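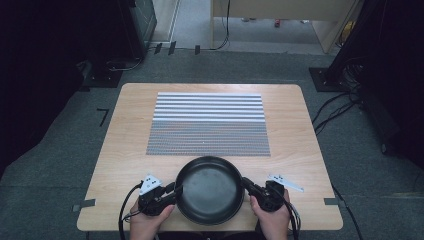
A black frying pan on a pale wooden table. The center takes the wear first.

I own too many frying pans. I'm saying so up front because I'm about to spend a whole page telling you how to look after one, and you should know it comes from a person who has ruined plenty of them!

My first nonstick pan came from a discount store in Tristhorpe, the week I moved into my first apartment. I loved that pan. I fried eggs in it every morning, I scraped it with a fork (I know, I know), I ran it under the cold tap while it was still hissing, and by April it was shedding little gray flecks into my scrambled eggs. I figured that was just what pans did. You bought one, you wore it out, you bought the next one.

Then I moved to Brodmont and shared a kitchen with people who cooked for a living, and oh, did I get an education. The first time I cranked the burner all the way up under an empty nonstick pan, somebody reached past me and turned it down without a word. Medium heat, that's the big one. The coating really doesn't like being blasted, and an empty pan gets hot a lot faster than you'd think. Put your butter or oil in early, and if the butter goes brown before the eggs are even cracked, take the pan off and let it calm down.

The second thing they broke me of was cooking spray. I used to go through cans of it. It leaves a sticky film around the sides that bakes on and won't wash off, and then you scrub at it, and then you've scrubbed off the coating too. A dab of oil on a paper towel does the same job.

And let the pan cool before you wash it! I still have to stop myself. A hot pan under cold water can warp, and once it has a dome in the middle all your oil runs to the edges and your pancakes come out looking like the moon. I had one for years that spun like a top on a glass stove.

Storage is where I've changed my ways the most. I have a small kitchen with one deep cupboard, so of course everything gets stacked. For the longest time I just dropped one pan into another and shoved the whole tower in. The bottom of each pan grinds against the inside of the one below, every single time you pull one out. Now I tuck something soft in between. A folded dish towel works, so does a coffee filter, so does an old T-shirt cut into circles, which is what I use because I had a drawer full of them. 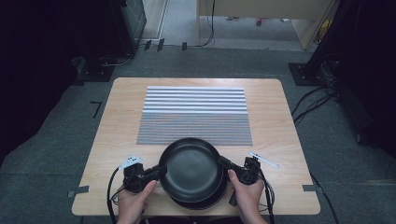 A black frying pan with a dark matte inside, near the edge of the table. Keep the rim and the inside away from anything rough.

People ask me if the expensive ones are worth it, and I go back and forth. I bought a Paracha skillet as a birthday present to myself and it's a lovely thing, heavy in the hand, with a handle that stays put. I also have a cheap Flinisix that I picked up on vacation, and that's the one I reach for when it's just me and a grilled cheese. They both get the same treatment and they're both still going. For steak I use cast iron anyway, and so should you, if you've got the wrists for it.

When the eggs start to stick no matter what you do, it's time. I hang on too long every time (the last one went out to the garage and now it holds screws). My next project is learning to make a decent crepe, so if you have a batter recipe that doesn't need to sit overnight, please send it in. I'm hopeless at planning ahead.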